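Cokport Clothes Bank
Progress report, second quarter of the grant
2024-05-05

We have now been in the Girard Street unit for the whole quarter, and the Saturday sorting no longer has to be done in the church porch. 481 households have had clothing or bedding from us so far, against a target of 1000 for the year. That is slightly behind. Most of the gap comes from the first month, when the heating was off and we opened for half days only.

Donations are steady. We get more adult knitwear than we can hang and still not enough school trousers or children's coats. Jollow have agreed to let us put a collection bin in their foyer until July, and we have asked for coats there and nothing else.

The mending table costs more than we planned. We budgeted for one sewing machine and bought two, as the first was beyond repair — the second-hand shop gave us £81 back, and the rest came out of the stationery line. Eight people have done the basic mending course with Mavis, and six of them still come in. Jumpers with moth holes used to go straight to rag. We now keep the good wool ones and darn them.

Washing is the weak point. We pay the launderette by the load and the price went up in the spring. I would like to move around £200 from publicity to cover it, if you are content with that.

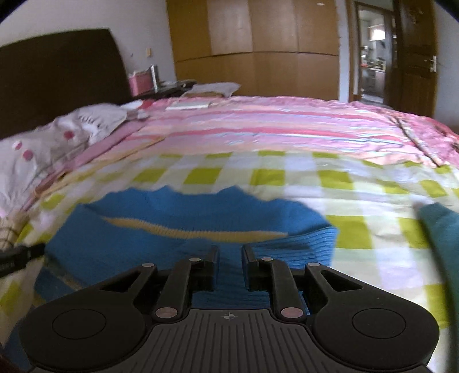 The launderette receipts are in the folder with the rent invoices, and I can send copies of either. Please let me know about the publicity money before the next payment is made.

Brock Ross
Project lead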